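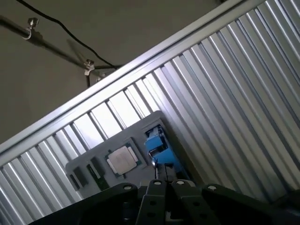
One of the sorters at Orkdale told us in the first week that the machine had not taken her job, it had only taken the part of it she could do while thinking about something else. We heard versions of this remark often enough that it changed what we were looking for. We had come to study time savings.

4.2 Loading and checking at the tray station

Figure 3. Wrist view at the tray station, with the processor in its recess and a small green board in one of the narrow slots.

Before the Rutirard cell went in, trays of salvaged computer parts were filled by hand at a long bench. A shift handled 400 trays, and the people at the bench talked the whole time. Management had described the work to us as "low engagement," a phrase whose author had evidently never sat there. Sorters traded places when their wrists hurt, argued over which parts were worth keeping, and kept a private shelf of oddities that no inventory system has ever known about.

With the cell running, the parts are moved by a gripper, and the sorters mostly deal with whatever it declines to move. The planning document called this "exception handling" and set aside 30 minutes a shift for it. Our logs put the real figure at nearly 2 hours. Much of that went to trays seated slightly crooked and to parts the software regarded as absent while everyone else regarded them as sitting right there. Sorters learned to nudge a tray, step back, and wait for the cell to change its mind. The manual, supplied by Fodeditz, has no word for this. On the floor it was called "asking nicely."

Two changes deserve more attention than the throughput numbers, which are given in Table 2 and are fine. The first is that judgment moved. At the bench, a doubtful processor was passed down the line until somebody had an opinion. At the cell, one person decides alone, against a timer, and the decision is stored under a login. Sorters responded by rejecting more parts, and the site responded by asking why rejections were up.

The second is that rest disappeared without being removed from any schedule. Bench work had slack built into its rhythm. Watching a machine has none, though it looks restful from the mezzanine, where the Ichikawa model of operator load was apparently calibrated. Four sorters asked to rotate back to hand packing in November. The request was logged as resistance to change. We would code it as feedback, and have done so in Section 5.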